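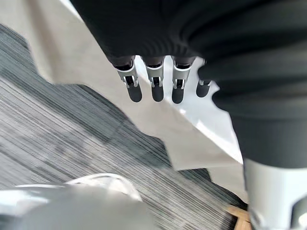

Wrist cam, four fingers pointing down over the pale sheet, striped carpet behind.

Forums > Software > Perception > Wrist camera masking
New posts Search Members Log in

carno_dev
I'm segmenting the floor from wrist views like the one I attached. The black cover over the hand keeps getting labeled as free space, mostly at the wavy hem above the fingers. I have 1,841 labeled stills and 200 held out. On 116 of the held-out ones the mask bleeds into the cover. Is this a labeling problem or should I mask the hand from kinematics?

Vaněk
Kinematics. You know the joint angles, so render the fingers and subtract them.

hosier39
That works for the fingers. It won't work for the cover. Fabric isn't in your URDF and the folds move. I'd add a "self" class and relabel.

Vaněk
Pad the render by a few pixels and it's fine.

hosier39
A few pixels didn't do it for us. We needed 39, and by then we were throwing out the gaps between the fingertips, where you want to see the sheet.

Wagner Bastos
Check exposure too. There's a glossy reflection right under the fingertips on the right. If auto exposure is metering on that, the cover goes flat black and you lose the folds. Lock it and try again before relabeling anything.

carno_dev
Exposure was on auto. Locked it and reran on new captures, a bit better at the hem. Going to try the self class next. Does anyone have a label config for the Clornau tool?

hosier39
Sent you mine.

Last updated: January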